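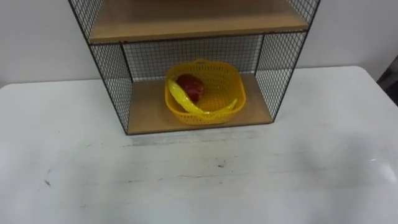

## Hirkine ouvre enfin sa boutique, et j'y suis allée vendredi

Bon, ça fait des mois que je vous en parle (pardon à celles et ceux qui ont déjà lu mes trois billets sur les travaux de la rue) : Hirkine, le petit torréfacteur que je suivais sur les marchés, a maintenant une vraie adresse, au coin du passage Birnell. L'ouverture était annoncée pour vendredi à 10 heures. Je suis arrivée à 9 h 40, toute fière de moi, et il y avait déjà une file jusqu'à la pharmacie !

Aux commandes, on retrouve Samran Jaidee, que les habitués du marché couvert connaissent bien. Il torréfiait jusqu'ici dans un local prêté, à l'autre bout de la ville, et livrait lui-même à vélo. Désormais tout se fait sur place, dans l'arrière-boutique, deux matins par semaine. « Les voisins m'ont juste demandé de ne pas commencer avant huit heures », m'a-t-il glissé entre deux clients. Ça me paraît correct.

Côté café, il y a quatre origines pour l'instant. J'ai pris l'Inthanon, un thaïlandais d'altitude très doux, presque cacao, à 14 euros le sachet de 200 grammes. Ce n'est pas donné, je sais. Le mélange maison, le Brimgate, est vendu en 300 grammes et coûte nettement moins cher au kilo ; c'est celui que je conseillerais pour une cafetière italienne. On peut faire moudre sur place, mais dites bien quelle machine vous avez, parce que ma voisine a oublié et s'est retrouvée avec une mouture expresso pour sa cafetière à piston. Elle en rit encore (moi aussi).

La maison propose aussi un abonnement : un sachet tous les quinze jours, à retirer en boutique. Samran m'a dit avoir déjà 157 inscrits, pour la plupart des clients du marché, et il compte s'arrêter à 300, le torréfacteur ne pouvant pas suivre au-delà. Si ça vous tente, ne traînez pas trop.

Petit bémol : très peu de places assises, deux tabourets près de la fenêtre et c'est tout. On boit son café debout ou on l'emporte. Des tables dehors sont prévues au printemps, si la mairie donne son accord pour le trottoir.

La boutique est ouverte du mardi au samedi, de 9 heures à 18 h 30. En novembre, une dégustation gratuite est prévue chaque samedi matin, sans réservation. J'y serai sûrement à la première, venez me dire bonjour !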